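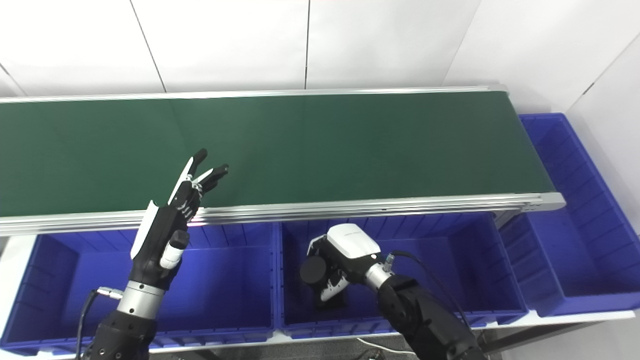

Genbridge Student Robotics Club – Sorting Cell Project

Pre-Session Safety Checklist, Conveyor and Two-Arm Robot
Sheet 4. To be completed before power is applied to the arms.
Inspected by: Thulani Gumede
Countersigned by: Kamil Jireš, supervising tutor

1. Conveyor belt clear of parts and tools
Pass. Nothing on the belt.

2. Belt surface and side rails
Pass. The seam left of centre is to be checked again in July.

3. Storage bins in position
Pass with comment. Three blue bins in a row under the belt. The right-hand bin stands at an angle and should be squared up before the sorting run.

4. Wrist cables and connectors
Pass with comment. Members are reminded that the cable at the left wrist must not be pulled tight when the hand is raised over the near rail.

5. Right gripper, reach into middle bin
Pass. Speed limit remains at 60 mm per second for all student programs.

6. Emergency stop
Pass. Tested by both signatories.

7. Operator log
Action required. Entry 1607 is unsigned. The student concerned is to sign before using the cell again.

Members may not reach into the bins while the arms are powered. Faults are to be reported to the supervising tutor and entered in the log the same day.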